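4.2 The single garment problem

Laundry research has mostly concerned itself with the full load. The classic household study follows the wash from the bedroom floor to the drum, the line and the drawer, and treats the load as the natural unit of account. Our diaries suggest that this flatters the household. Of the 3384 entries kept by participants in Brollthorpe and Fludesholm, 2939 recorded a container being used to hold or move clothing, and a stubborn share of these concerned one item only, usually a top, usually dark, and usually described by its owner as "not really dirty".

We call this the single garment problem, although it was seldom a problem to the people who had it. A shirt has been worn for an afternoon. It is too clean for the wash and, by a standard few participants could state, too used for the wardrobe. It therefore goes into a basket, and the basket goes somewhere flat. Sala and Kravets, who coded the Fludesholm diaries, at first filed such entries under "pending". They gave this up in January, when it became plain that some garments had been pending since the start of the study.

Participants were firm on the matter of folding. A garment bound for the drawer is folded, and a garment bound for the machine is not. One bound for neither is dropped in as it falls, and the heap is then left alone as though it had been arranged. Several households told Bethel Belay that folding an item in the basket would amount to a decision, and that they had not yet made one. One participant in Brollthorpe did fold hers. She was also the only participant to iron tea towels, and we have treated the case with caution.

The basket itself matters more than its price would suggest. We compared open rectangular baskets with the lidded hampers favoured in the earlier Bassi survey. Hampers were used for commitment: what went in was washed. Open baskets were used for doubt. Their contents could be seen, reached and taken back, and in almost 40 households they regularly were. A wide rim and a slot at each end also make a basket easy to pick up, so it travels to the table when the bed is wanted and back to the bed when the table is. The garment gets about a good deal without ever being put away.

Figure 2 shows the arrangement in its plainest form. There is ample room for more clothing, and in the diaries this spare room was what participants most often gave as grounds for leaving things as they were. A basket with one shirt in it is not full, and a basket that is not full need not be dealt with. D'Amico has proposed a threshold at which the contents become "washing" in the eyes of the household. Our data support the existence of such a threshold and tell us very little about where it lies.

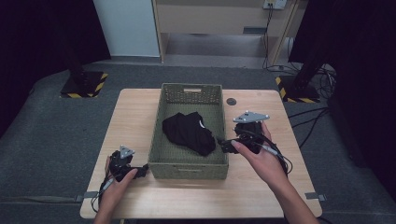

Figure 2. Open woven basket on a wooden tabletop, holding one black garment, unfolded.

The tabletop deserves a word. In the Bistau pilot, baskets set on the floor tended to be forgotten, while those set on a table were moved before the next meal. Aba Bonsu notes that being moved and being emptied were recorded separately, and that the first did little to bring on the second. We return to the matter of chairs in Section 4.3.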